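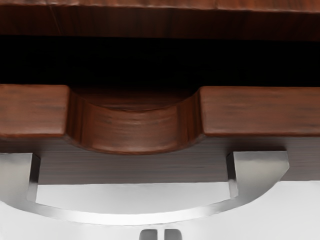

4 Regeln für die Durchführung und Dokumentation simulierter Greifversuche

4.1 Geltungsbereich

Die im Folgenden beschriebenen Regeln gelten für sämtliche Versuchsreihen, in denen ein einarmiger Manipulator in der Simulation Möbelteile mit beweglichen Elementen öffnet oder schließt. Sie wurden für den Prüfstand Wada erarbeitet und anschließend auf das Teilprojekt Stusero übertragen. Versuche an realer Hardware sind ausdrücklich ausgenommen; für sie gilt die Betriebsanweisung des jeweiligen Standorts, die hinsichtlich der Personensicherheit wesentlich weiter reicht.

Der Anlass für eine eigene Regelung war ein praktischer. Beim Zusammenführen der Datenbestände aus Plusstead und Skenport zeigte sich, dass gleich benannte Aufgaben an beiden Standorten unterschiedlich verstanden worden waren. Unter »Schublade öffnen« verbuchte Plusstead jede Episode, in der sich die Front um einen festgelegten Mindestweg verschoben hatte, während Skenport zusätzlich verlangte, dass der Greifer den Griff zum Zeitpunkt der Auswertung wieder freigegeben hatte. Von 1260 gemeinsam ausgewerteten Episoden mussten 245 nachträglich neu eingestuft werden (vgl. Abschnitt 5.2).

4.2 Festlegung des Ausgangszustands

Vor Beginn einer Reihe ist der Ausgangszustand vollständig festzuschreiben. Dazu gehören die Lage des Möbelstücks auf der Arbeitsfläche, der Öffnungsgrad jedes beweglichen Elements, die Gelenkstellung des Arms und der Öffnungszustand des Greifers. Angaben wie »Grundstellung« oder »geschlossen« sind ohne Zahlenwert unzulässig. Wird der Öffnungsgrad innerhalb einer Reihe zufällig variiert, so sind Verteilung, Grenzen und Startwert des Zufallsgenerators anzugeben.

Gegenstände, die nicht Teil der Aufgabe sind, werden ebenfalls erfasst, sofern sie sich im Arbeitsraum befinden oder auf dem Möbelstück stehen. Ein aufgesetzter Behälter verändert die zulässigen Anfahrwege und kann, je nach Kameraposition, Teile des Möbels verdecken. Er ist daher mit Modellkennung, Lage und Masse aufzuführen. Die Masse darf auch dann nicht entfallen, wenn der Behälter planmäßig nicht berührt wird.

Abbildung 3 zeigt eine Konstellation dieser Art: Der Greifer befindet sich vor der teilweise geöffneten Schublade eines niedrigen Schranks, auf dem ein Aufbewahrungsbehälter steht. 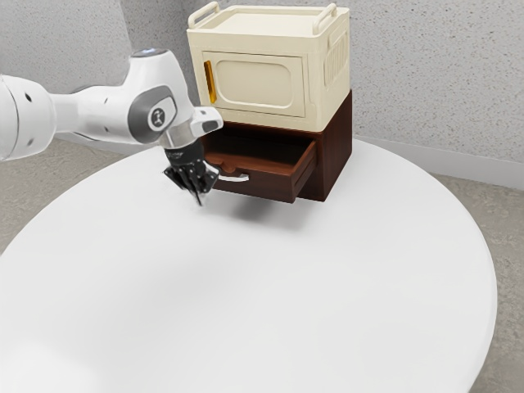 Abbildung 3: Manipulator am Schubladenschrank mit aufgesetztem Behälter (Simulation). Die Fingerspitzen stehen nahe am Griff der teilweise geöffneten Schublade.

4.3 Anfahrt und Kontakt

Die Anfahrt gliedert sich in eine freie Bewegung und eine Annäherungsphase. Der Übergang zwischen beiden wird durch einen Abstand zum Griff definiert, der je Möbelmodell einmal festgelegt und danach nicht mehr verändert wird. In der Annäherungsphase ist die Geschwindigkeit der Fingerspitzen zu begrenzen. Der Grenzwert ist auch dann einzuhalten, wenn die Simulation höhere Werte ohne numerische Auffälligkeiten zulässt. Aoki (interner Bericht, Skenport) weist zu Recht darauf hin, dass eine Regelstrategie andernfalls Kontaktstöße erlernt, die sich auf einen realen Arm nicht übertragen lassen.

Kontakte werden getrennt nach Kontaktpartnern protokolliert. Zulässig ist allein der Kontakt zwischen Fingern und Griff. Jeder andere Kontakt – etwa zwischen Greifergehäuse und Front oder zwischen Arm und Arbeitsfläche – führt zu einem Vermerk, jedoch nicht zwangsläufig zum Ausschluss der Episode. Über den Ausschluss entscheidet die Dauer des Kontakts im Verhältnis zur Schrittweite der Physikberechnung. Durchdringungen von Körpern, die über die Toleranz des Kontaktmodells hinausgehen, sind stets ein Ausschlussgrund.

4.4 Erfolgskriterium

Eine Episode gilt als erfolgreich, wenn 2 Bedingungen gleichzeitig erfüllt sind: Der geforderte Öffnungsgrad ist erreicht, und der Griff ist freigegeben, ohne dass sich das bewegliche Element danach über die Toleranz hinaus verstellt. Die Prüfung erfolgt anhand der Gelenkwerte der Simulation. Eine Beurteilung allein nach den Kamerabildern ist nicht ausreichend, da nahe Ansichten aus der Perspektive des Greifers den Öffnungsgrad nur eingeschränkt erkennen lassen.

Das Kriterium ist vor dem ersten Lauf einer Reihe zu hinterlegen. Spätere Änderungen sind möglich, erfordern jedoch eine neue Reihenkennung; die bereits erhobenen Episoden verbleiben unter der alten.

4.5 Bilddaten und Protokoll

Zu jeder Episode sind mindestens eine Übersichtsansicht und eine Nahansicht zu speichern. Beide müssen denselben Zeitstempel der Simulation tragen. Die Uhrzeit des Rechners ist hierfür ungeeignet, weil Bildberechnung und Physik an beiden Standorten unterschiedlich getaktet sind. Gerenderte Bilder sind in der Bildunterschrift als solche zu kennzeichnen, auch wenn der Zusammenhang dies bereits nahelegt.

Fehlgeschlagene Episoden werden nicht gelöscht. Sie erhalten einen Fehlerschlüssel aus der gemeinsamen Liste, die derzeit etwa 72 Einträge umfasst und nach Auffassung von Lau deutlich gekürzt werden sollte. Ein Teil der Schlüssel unterscheidet Sachverhalte, die in der Auswertung ohnehin zusammengefasst werden. Bis zu einer Überarbeitung bleibt die Liste verbindlich, und Freitextangaben sind nur ergänzend zulässig.

4.6 Abweichungen

Abweichungen von den vorstehenden Regeln sind im Protokoll der Reihe zu begründen und von der jeweils anderen Arbeitsgruppe gegenzuzeichnen. Für Vorversuche, deren Ergebnisse nicht veröffentlicht werden, genügt ein Vermerk der durchführenden Person. Offen ist bislang die Behandlung von Reihen, die vor der Einführung des gemeinsamen Erfolgskriteriums begonnen und danach fortgesetzt wurden. In der vorliegenden Arbeit werden sie gesondert ausgewiesen und gehen nicht in die Erfolgsquoten des Abschnitts 5 ein.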